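The Lane Behind Flernesgate: Notes on a Shared Passage

Posted in: Streets & Walks | Neighborhood
April | by the author of Tridside Notes

Search this site... Go

I have kept a written record of the smaller passages in our district for several years, and the lane behind Flernesgate has been the subject of more correspondence than any other. 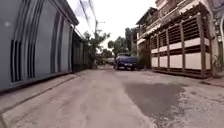
Residents use the lane chiefly as a way through to the Mertens bakery and the bus stop on the far side. By my own measurement it runs 851 feet from one end to the other, a walk that most people complete in under four minutes. Deliveries are permitted before 6 in the morning, although this rule is not widely observed.

The concrete surface is serviceable. It shows the scuffs and small cracks to be expected of pavement that carries carts, bicycles and the occasional van, and in places the cement has been patched in a different shade. I would ask that future repairs be finished level with the existing slab. The previous contractor, Kolovik, left a ridge near the north end that has since been ground down at a cost of nearly 700 dollars, paid by the adjoining owners.

The raised sidewalk strip deserves particular mention. It is the preferred route for those with strollers, and bins should be returned indoors promptly after collection so that it remains passable.

Opinion on the striped wall is divided. Several readers have written to request that it be painted a single color. I do not share this view. The grey bands, curving over into arches at the top, give the lane a character that the surrounding streets lack, and they are a useful landmark when directing visitors.

The trees farther along should be left as they are, apart from ordinary pruning. Readers who hold older plans of the lane are invited to send copies for inclusion in a later post.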